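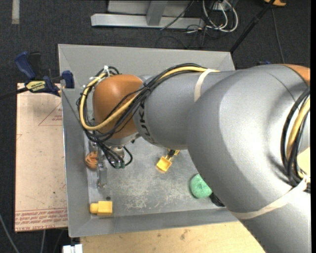 Metal trays, and how I learned to like the scratches

Posted on Jul 7, 2022 by the author of this blog

7 comments

When I started my work in Previlmont, I thought a tray is a tray. You put parts inside, you take parts out, and in the evening you go home. Now I have worked there since November and I have opinions about trays. My family is tired of them, so I will write them down on the blog.

In our hall we use mostly gray sheet-metal trays with sloping walls. The slope is a small thing, but I noticed it in my first week. In a box with straight walls, a small part goes to the corner and stays there. You push it with one finger, it turns around, and you push it again. With a sloping wall the part slides back down to the floor of the tray, where it is easy to take. I was surprised how much less angry I was in the afternoon.

Before this we had plastic boxes from Gautier. They were light and quiet, and I must say that I liked the quiet. But the bottom became soft after some time, and the sharp parts made deep cuts where the oil stayed. We had 51 of them and I washed most of them by hand with a brush. The metal ones I only wipe with a cloth. If there is old grease, I leave a little warm water with soap for the length of a coffee and then I wipe again.

The noise is the bad side. If somebody pours 400 small brackets in a metal tray, you hear it in the parking lot. We tried a rubber mat from Ronia on the floor of one tray. It was quieter, yes, but the parts did not slide anymore and dust collected under the mat. After two weeks I took it out and now it is under my flower pots at home.

About scratches. A new tray is very beautiful for one day. Then come the first white lines, and they come always in the place where the work is done, never evenly. In the beginning I tried to remove them with a polishing paste. It took me a whole lunch break and the result was a shiny spot with scratches around it, so I gave up. A scratch which you can see but not feel with the fingernail does not disturb anything. If the fingernail stops in it, I mark the tray with tape and look at it again later. A raised edge on the floor is more serious, and for this I use a fine file and after that a vacuum cleaner, not compressed air, which throws the small metal dust in your face and in the next tray.

A colleague from our other building in Grerkbridge asked me if it is worth it to paint them. My answer is no. The paint comes off exactly where you need it, and then you have small pieces of paint between the parts.

I also bought one for my home, the smallest size, 50 cm long. It stands in the garage with screws, keys and one glove. My wife says it is ugly. I find it more useful than all the drawers in the house, and next month I would like to buy a second one for the garden tools, if there is still place on the shelf.

Share this post: 1129 shares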